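Sobre a Zeler

A Zeler equipa oficinas. Fazemos bancadas de trabalho, tampos, estantes baixas e as peças que se montam por cima e à volta delas: calhas, réguas, suportes e perfis. Trabalhamos para oficinas de reparação, salas de montagem, escolas técnicas e pequenos laboratórios que precisam de um posto de trabalho à medida do espaço que têm.

A casa abriu em 1938, em Nisancombe, como serralharia. Fazia portões, grades e, quando havia tempo, bancos de trabalho para as oficinas vizinhas. Os bancos acabaram por dar mais encomendas do que os portões e a serralharia foi mudando de ofício. O nome manteve-se, a morada também: continuamos no número 1051 da Estrada de Holloway, no mesmo edifício, com um pavilhão acrescentado nas traseiras.

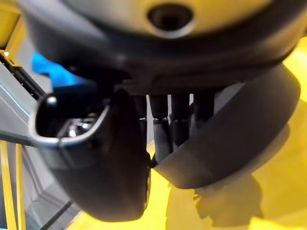
Rochelle Dunleavy

Entrei na Zeler para tratar das encomendas e passei depois para a direção da oficina, que partilho com Fitzgerald Kasprzak. Ele fica com o corte e a montagem. Eu fico com o desenho, as visitas aos clientes e a sala de experiência, onde as bancadas são usadas antes de se fechar um projeto. Esta página é mantida por nós os dois e vai sendo corrigida quando alguma coisa muda.

O que fazemos

Um pedido começa quase sempre com uma planta desenhada à mão e uma lista do que vai ficar em cima da bancada. Pedimos também a altura das pessoas que lá vão trabalhar e o lado de onde vem a luz. Com isso fazemos um primeiro desenho. Se o cliente fica perto, levamos uma armação simples e deixamo-la no local durante uma semana, para se perceber se a passagem é suficiente e se as gavetas abrem sem bater em nada.

A medida mais pedida é um módulo de 1000 milímetros de largura, que encosta a outros iguais e cabe na maior parte dos elevadores de carga. Fazemos outras larguras sem acréscimo, desde que a profundidade seja uma das nossas. Para profundidades especiais há um orçamento à parte.

As estruturas são soldadas aqui. A pintura é feita fora, por uma empresa com que trabalhamos há muito tempo, e as peças voltam para serem montadas e niveladas no pavilhão. Cada bancada sai com os pés já regulados e uma folha com o nome de quem a montou - é a essa pessoa que o cliente telefona se houver algum problema.

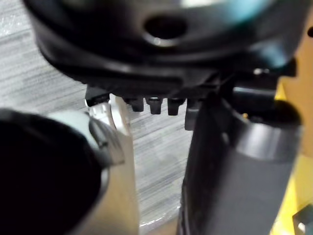

O tampo é a parte da bancada de que mais falamos com os clientes, e também a que mais se troca ao fim de alguns anos. Há quem queira madeira, para poder pregar e lixar, e há quem queira uma superfície fácil de limpar ao fim do dia. Nas salas onde se trabalha com peças escuras costumamos propor um cinzento de aspeto riscado, com estrias horizontais claras e mais escuras, como o que se vê por baixo das pontas pretas na fotografia. Um tampo liso e branco cansa a vista com a luz do teto acesa desde manhã, e qualquer marca fica logo à mostra. As estrias disfarçam os riscos finos do uso. Têm um defeito: uma anilha pequena perde-se nelas com facilidade, e por isso vendemos o tampo com um tabuleiro de rebordo alto.

Quem já tem uma bancada nossa pode encomendar só o tampo. Os furos estão nas mesmas posições desde a série Stindarau, que continua a ser a base de tudo o que montamos. Se a bancada for anterior, convém enviar as medidas antes de encomendar.

Calhas, perfis e cor

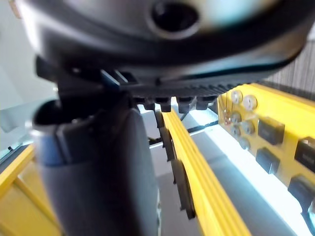
Tempo de leitura: 4 minutos

As calhas e os perfis vieram mais tarde, a pedido de uma escola que queria deslocar os suportes ao longo da bancada sem tirar parafusos. Gostamos de usar o amarelo vivo nestas peças. Num posto onde quase tudo é preto ou cinzento, uma calha amarela encontra-se com o canto do olho, e os sulcos paralelos ao comprido leem-se bem mesmo a alguma distância. Também há em cinzento, para quem prefere, com o mesmo preço e o mesmo prazo.

Os sulcos juntam pó. Recomendamos uma escova de cerdas curtas, passada sempre no mesmo sentido, e um pano seco no fim. Os fios que atravessam a bancada devem ficar presos de lado, com folga, longe de tudo o que desliza. Nas bancadas novas deixamos os pontos de fixação marcados por baixo do tampo.

Reparação e peças

Reparamos tudo o que fizemos, com ou sem fatura. Guardamos os desenhos das séries antigas num armário do escritório e os pés reguláveis em stock ultrapassam as 1000 unidades, em três roscas diferentes. Uma gaveta empenada fica normalmente pronta em dois dias. Tampos demoram mais, conforme o material.

Em abril fazemos o inventário e a oficina fecha durante a manhã. Os telefonemas são atendidos à tarde e as encomendas urgentes seguem na mesma.

Visitas

A sala de experiência pode ser visitada por marcação. Há bancadas montadas a alturas diferentes e o visitante pode trazer as suas ferramentas e trabalhar nelas o tempo que quiser. Fitzgerald costuma estar disponível a partir das 14h para perguntas sobre medidas e cargas. O estacionamento é nas traseiras, pelo portão verde - o da frente fica reservado às descargas.

Contactos | © Zeler, Estrada de Holloway 1051, Nisancombe | Voltar ao topo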